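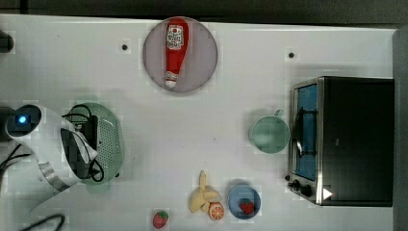

# Re: Play kitchen sets for the 3-to-5 room, what to keep and what to replace

Sent: Sunday, March 14, 2021
To: the Quintela play-materials list

Replying to the whole message from last week and leaving the parts I'm answering in place. The photo at the top shows some pieces on a white table.

> We have been given a budget of 300 dollars for the pretend kitchen and have to spend it before the end of the month. Our old stove unit lost both doors. Is a big wooden kitchen worth it, or do people get by with smaller pieces on a table?

We get by with smaller pieces on a table. We had a full kitchen unit until September. It took up the whole wall under the windows, and in practice two children could stand at it while the others waited. When it went to the other room we put out a plain white table and a bin of food and dishes. More children can get around it, and it wipes down in one go.

If you have the wall space and your group is small, a unit is fine. I would not spend the full 300 on one. The Dalska unit we had was 340 before shipping, and the first thing to go was a hinge, same as yours. They did send a replacement hinge free of charge, but it took most of a month.

> What do you use for an oven if there is no stove?

A toy toaster oven. Ours is the one on the right of the table, black with a metal-looking front, a glass door with a handle, and two knobs. It's blue inside. The children like a door they can see through. Before you buy any toy oven, measure the opening and compare it with the plates you already own. Our first one was a cheap Ovico microwave and none of our plates went in, so the food was put in bare and the plates ended up on the floor.

Put the oven at one end of the table with the door facing the middle. If the door faces out, whoever is walking past gets it in the hip. We also tell the children that one person works the door at a time. That rule has to be repeated a lot at first.

> How much food do you put out? Ours have a full laundry basket of it and all they do is dump it.

Ours did the same. Now we put out a small amount and swap it on Mondays. A fruit set might be a banana, an orange slice and a strawberry, with a small blue plate, a bigger plate and a cup. Then one thing that doesn't belong with the fruit. Lately that has been the ketchup bottle. They put ketchup on the strawberry and there is a long discussion, which is more talk than we ever got out of the full basket.

The rest stays in lidded bins, sorted like this:

- fruit and vegetables
- bread, eggs, anything breakfast
- bottles, jars and boxes
- plates and cups
- cut or sliced pieces, kept apart from the whole ones

The sliced pieces are worth having. Children who don't say much will hand one across the table and say "half" or "more." If you only buy one sliced item, buy the orange. The white lines on the inside show well and children recognize it right away.

> Do you stick with real-looking packaging or plain?

Both. A red bottle with a ketchup-style label gets named by nearly every child who picks it up. Plain bottles turn into whatever they need, usually milk or shampoo. Check the labels when you wash things. Paper labels come off in the dishwasher, and I do those by hand with a damp cloth.

> Plates: plastic or metal?

Not metal, in our room. The noise carries. We have used plain rimmed dishes in two sizes for years. The larger is a good size for a bottle or a sandwich and the small blue one holds a single piece of fruit. Different colors help at cleanup too, as you can ask for "the blue one" and get it.

For cups, get some with a handle. A pale green one like ours is easy to spot on a white table. Don't buy a set of 100 pieces to get four cups. The Trandex 100-piece box is mostly tiny peas and flat cardboard cartons, and we threw out the cartons after one wet morning.

> Any advice on how to split the money?

What I would do with 300:

1. Oven or toaster oven with a working door, the sturdiest you can find.
2. Fruit set with at least one sliced piece.
3. Two sizes of plate and some cups with handles.
4. A few bottles and jars.
5. Lidded bins for whatever isn't out this week.

Keep back enough to replace the oven door or the food that gets chewed. If your old stove unit still has a solid top, take the broken doors off for good, sand the edges and use it as a shelf for the bins. Ours would have gone that way if the other room hadn't wanted it.

I have a spare bin of breakfast food with no cracked pieces, mostly toast and eggs. Reply off list if you can pick it up, and I'll leave it by the side door with your room name on the lid.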